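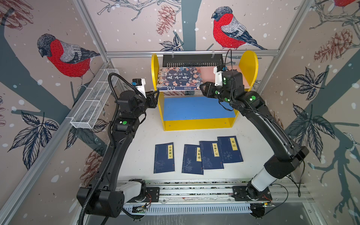 Bijan Ahmadpour reckons once the meeting's closed the motion is dead and we have to start again from scratch, new notice, new seconder, the lot. Is he right??

Motion to drop the opening prayer at Gerkstead shire council and swap it for a minute's silence. It was item 9 on the agenda. Gallery was packed, people standing down the side, I was one of them. They got through the apologies, the minutes, a very long thing re the Falley road culvert, then a councillor moved to adjourn before item 9 even got read out. Seconded, hands up, mayor banged the thing, done. No debate. Half the gallery didn't realise it was over till the mayor put his coat on.

So what I want to know

- does item 9 automatically go on the next agenda or does someone have to put it back
- can they just do that with the public sitting there waiting to speak (I'd registered, had the confirmation email and everything)
- does our petition still count. 41 signatures, handed in at the front counter in February, got a stamped copy

Not trying to start a religion fight on here please. I have friends on both sides of this. My gran sings in the choir and she signed it, says she'd sooner pray at church than have it rattled off before the rates. I just want it voted on, up or down.

Rang the council office and got told "it's with governance". Rang governance, voicemail. Meeting notes not up yet.

posted by falley_flats, Mar 22, 2023

Gurkden

Bijan's half right at best. Depends whether they ADJOURNED or CLOSED and people use the words like they're the same. They aren't.

Adjourned = the meeting is paused. It's meant to pick up again at a set time and place with whatever was left over. Unfinished business carries. Nobody has to re-move anything, it's the same meeting.

Closed = finished. Whatever wasn't reached has lapsed or gets held to the next ordinary meeting, and which one depends on your council's own meeting rules. Every council has a set. Might be called standing orders, meeting procedures, governance rules, local law number something. Should be on the website, usually buried under "Your Council" then "Policies" then a pdf from years ago. Search inside it for "adjourn", "lapse" and "unfinished".

What to look for:

Did the mover say a date and time? If they said "adjourn to" a date then you're fine, item 9 should be first or near it. If it was just "I move we adjourn" full stop, get the draft minutes and see how the minute taker wrote it up. That wording matters heaps more than what the gallery thought they heard.

Was the motion on notice? If a councillor lodged it in writing beforehand (sounds like it, if it had its own number) ask that councillor directly whether they want it relisted. Quickest way by miles. They can ask for it back on and then it's very hard to lose quietly.

On speaking: procedural motions like adjournment generally go straight to a vote, no debate, and the gallery doesn't get a say in it. Rude, but normally allowed. Your registration might roll over or might not, email and ask, get it in writing. I'd re-register anyway.

Petition: a stamped copy is good. A petition is normally tabled as its own item, separate to the motion. Check whether yours was ever tabled. Ours sat in a tray for 7 weeks and came up only when somebody's cousin asked at the counter. If it isn't in any minutes write to the CEO with a scan of the stamp and ask which meeting it's going to.

Don't ring, email. Voicemail leaves you with nothing to show.

rusty_gate

they do this every time theres something they dont want to vote on. dog park was the same. going to be adjourned till the next election you watch

also 90 mins on a culvert, typical

Viklund

Mostly agree with Gurkden, one correction. Unfinished business doesn't carry over by itself everywhere. Our lot had a rule that anything not reached went to the next meeting ONLY if the chair or CEO put it there, so a notice of motion could just drop off the end and the councillor had to lodge it again. Took us two goes. So Bijan might be right about your shire even if he's wrong in general. Read the actual rules.

Also check the cut off. Notices of motion have a deadline before each meeting and it's easy to miss while you're waiting on a call back. I'd have your councillor send a fresh one in now just in case, worst that happens is it gets marked as a duplicate.

If the meeting was streamed save the recording or at least note the time stamp of the adjourment vote. Ours replaced the video with an edited one later, probably innocent, but the bit we wanted was right at the end and it was gone.

And who voted which way? If the minutes only say "carried" you can't tell. Some rules let a councillor call for a division so names are recorded, has to be done on the night though. Ask for it next time, before item 9 comes up.

falley_flats

Thanks both. Found the pdf, page is called Meeting Procedure and it's a scan so you can't search it, reading it tonight. Motion mover has emailed back, says he's relisting. Still nothing on the petition. Will post what the minutes say when they're up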